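Speaker notes: "Keeping a two-arm table cell in order"
Imre Szénási, Prondico
Version of 02/12/2018

Slide 1. Title

Good morning. My name is Imre Szénási and I look after one cell at Prondico. It is one cell with two arms and one table, and I have worked with it long enough to make most of the mistakes I will talk about. I will speak for 33 minutes and then there is time for questions. Please keep the questions for the end, I lose my place easily.

(Wait for the door to close. Check the microphone.)

Slide 2. What the cell must do

Our cell sorts and moves small loose parts on a table. The parts are not in a tray and they do not come in a fixed order. We first build the full cell in simulation, and we service the simulated cell in the same way as the real one. When I say "I moved the base," it can mean a line in a file or two hours with a wrench. The procedure is the same and the written record is the same.

Say here: we learned this from the Treslow project, where the model and the hardware had different base heights for a whole month. It was August, half of the team was on vacation, and each of us thought that another person had corrected it.

Slide 3. The frame first

Many people start with the gripper, as it is the interesting part. I ask you to start with the frame. Check in this order:

Frame level, both directions.
Base flange bolts of arm one, then arm two.
Distance from each base to the near edge of the table.
Table surface height, at the corners and in the middle.

Only after this do we open the robot program. If the frame is wrong by a small amount, the finger tips are wrong by a larger amount, and you will spend the day correcting pick points one after another. I did this once for six days. (Small pause, people usually laugh.)

Slide 4. The cell at work

(Leave these on the screen while speaking. Do not read from the slide.) 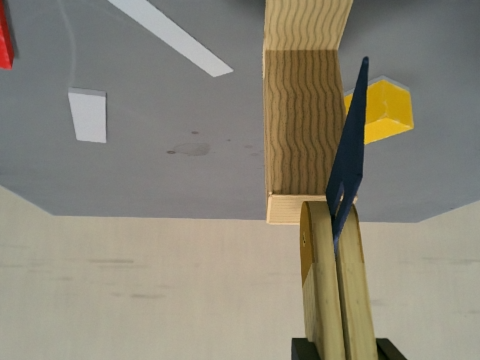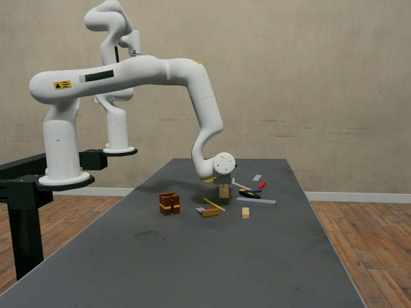
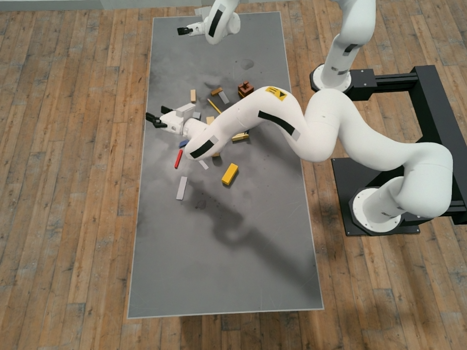 Clearance is the subject I want to spend the most time on, and I mean the clearance of the complete arm, with every link. New operators look only at the fingers. They plan a path for the fingers, the path is good, and then the elbow goes through the place where the other arm wants to stand. Look at the second picture: one arm is stretched out over the table, and the other one is folded upright behind it. This is the posture we call "parked" in our notes, and we ask for it each time that only one arm has a job in the middle of the table. In the third picture both arms reach over the table, and for this situation we have a separate set of limits. Show with the hand how the nearer arm makes an arch. The wrist, the elbow and the part between them all need their own free space, and loose pieces can lie under any of them.

Next, the fingers. In the close view, the first one, you see the two fingers with the rounded tops and the narrow gap. The gap is a number which we write down at every check. We close the fingers, read the value, open them, close them again and read once more. If the two readings do not agree, we stop and look for the reason before any program runs.

Slide 5. The maintenance rhythm

Every 200 cycles: finger gap check, as I described.
Every 2,000 cycles: full check, from the frame up to the fingers, both arms, with the park position measured again.
After any collision, even a light one: full check, the same day.

Somebody will ask why we count cycles and not hours. Our arms wait a lot. An hour of waiting does nothing to a finger, but a cycle always does a little.

(If there is time: the Olteanu method for re-teaching the park position. Three touch points on the frame, never on the table. The table can be moved by a person with a hip.)

Slide 6. The log

We keep the log in Prinamex, but a paper notebook is also fine. Each entry has the cycle count, the finger gap, which arm, what was changed and who changed it. Please write also the entries where nothing was changed. When I search for an old fault, I need to know the last day when everything was in order.

Two entries to read aloud:

"Arm two, gap value different after restart. Reference lost. Set again, two readings equal."

"Arm one, park position too low. Upper link near arm two at full reach. Raised, path tested slowly, then at normal speed."

The second entry was written by me. The first test at slow speed is a rule now.

Slide 7. Questions

Leave the checklist from slide 3 on the screen. Paper copies are on the table beside the door. If somebody asks about force limits, say that Prondico will give a separate talk on it, and take the e-mail address.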